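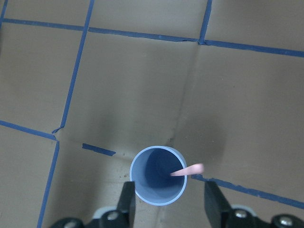
Blue cup with the pink stick in it

Repotting a peace lily in November, or wait for spring?
Asked by remwood_gardener, 254 views

Hello all. I was given a peace lily by my aunt when she moved to a smaller flat, and it's a lovely big thing but the roots are coming out of the bottom of the pot and the water runs straight through. I've always been told to leave houseplants alone over winter, so I'm in two minds. It lives in the back bedroom, which gets a bit of morning sun and stays fairly warm. Would it sulk if I moved it now? I have a new pot ready, 13 cm across, and half a bag of ordinary compost.

Roswitha Fuchs
2149 points
I'd wait if you can bear to, my dear. Mine have always come through the winter perfectly well with tight roots, and they flower better for it too. Stand the pot in a bowl of water for half an hour so the compost can soak it up properly, then let it drain (do tip the saucer out!). Come March, go up one size only. What size is it in now? 13 cm sounds rather small for a big plant.

tunidum
just do it now, did mine at christmas and it was fine

bedlam_and_bindweed
I'm with Roswitha on the waiting, though I'd mix a handful of perlite into that compost when the time comes. And no feed until spring.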